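Robot arm takes over part of the sorting at Stilura returns hall

TIltlow — Since January a robot arm has been working in the returns hall of Stilura, the mail-order company for household goods and toys on Roy Street. The arm picks single items out of a metal bin, and it has changed the working day for the people who did this job by hand until now.

Stilura employs 124 people in Tiltlow. Most of the goods which customers send back arrive mixed together, without their boxes. A hairbrush can lie beside a ball or a toy figure, and every piece must be taken out, checked and sent to the right shelf. In the past the workers stood bent over the bins for a full shift. Now the arm does the picking at one station, and the workers do the checking at a table of normal height.

"My back is better, I can say this clearly," said Imke Lenz, who leads the early shift. "But the work has also become more quiet. Before, four of us stood around one bin and we talked. Now I stand at the table and my colleague stands at the other end of the hall."

The station was planned together with the engineering office Tulska. According to the company, the arm handled 522 items on its best day so far. The goal for the early shift is 300 items, and this number was agreed with the workers before the start. They asked that the speed of the arm should not decide the speed of the people, so there is a shelf between the two where picked items can wait. When the shelf is full, the arm stops.

Not every object is easy for the machine. Soft things and flat things still go to the hand sorters, and so does everything made of glass. Round objects were a problem in the first weeks, Lenz said, and the bin was changed two times. The workers keep a notebook at the table in which they write down every item that had to be picked by hand. On Tuesday mornings the notebook is read together with the people from Tulska. Lenz finds this the most useful hour of the week — in the beginning it was planned only for the engineers, and the shift leaders had to ask for a place in the meeting.

The company says that no worker has lost a job because of the station. Six people moved from the bins to the checking table or to the repair room, where small defects are fixed so that the goods can be sold again. They had two weeks of training for this. Two of them wanted to return to hand sorting, and they were allowed to do so.

The pay was a more difficult question. Checking is paid in a higher group than sorting, but at first the company wanted to wait half a year before it changed the contracts. After talks in the spring the new pay began with the first day at the table. The night shift has no robot station yet, and some workers there fear that they will have less to say when it is their turn.

A second station should follow when the floor in the rear part of the hall is repaired. Until then the first arm works only in the early and the late shift, and at least one trained person must be near it at all times. Workers from all shifts can sign up for the next training course at the office beside the loading gate.
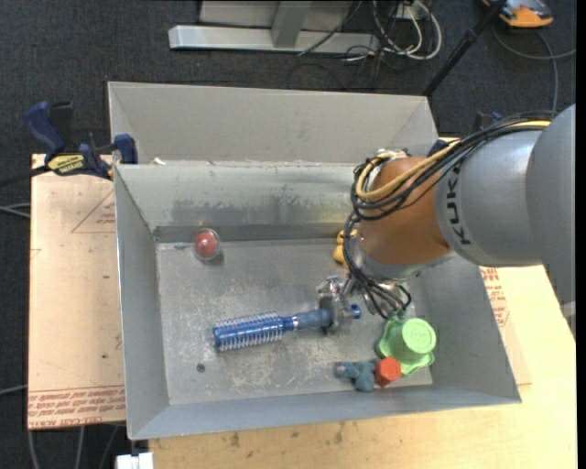
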